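About Bakilana

Bakilana sells and hires out kitchen equipment for small shared kitchens - church halls, staff rooms, student houses, village clubs and the like. We started in 2009 with one unit on the Votolent estate and a van. We now have two units next door to each other, a trade counter and 19 staff, most of them part time.

The first thing we sold in any quantity was draining racks. A hall we supplied with cups and plates asked us where the crockery was supposed to go after washing, and we had no good answer for them. We bought in a few racks, found that most of them rusted at the welds or tipped when loaded on one side, and began looking for better ones. Dish racks, cutlery drainers and drying mats are still the largest part of what goes out of the door.

Our range is split into two. Delis is the everyday line, meant for homes and small offices. Grotar is the heavier line for kitchens that wash up for large groups, and it includes the tall plate racks and the stacking trays. There are 120 items across both, and we keep almost all of them in stock.
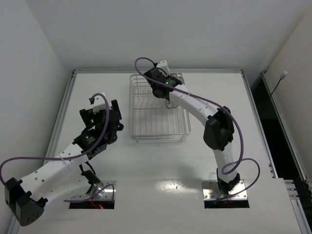 A wire dish rack with wavy dividers along the rear left.

Open wire racks suit most kitchens. Water runs straight through, and the rack can be turned over and scrubbed without taking anything apart. Dividers keep plates upright so that air can get between them, while bowls and cups do better in the open part of the rack. If you wash up a lot of large serving dishes, ask us before you order. Standard plate spacing is often too narrow for them and we would sooner sell you the right size first time.

Hire is run from the second unit. Crockery goes out clean in crates of 17 place settings and comes back to us rinsed, or unrinsed for a small charge. November and December are the busy months for hire and we advise booking early. Racks can be added to any hire order.

We also carry spares - rubber feet, replacement cutlery baskets and drip trays for everything in the current range, and for a fair number of older models. Bring the old part with you if you can, as several of the feet look alike and do not fit each other.

The trade counter is at Unit 701, Votolent Estate. It is open on weekdays from half past eight until four, and there is parking outside both units. Deliveries go out twice a week within the county and by carrier everywhere else.

Last updated: Monday, March 20, 2023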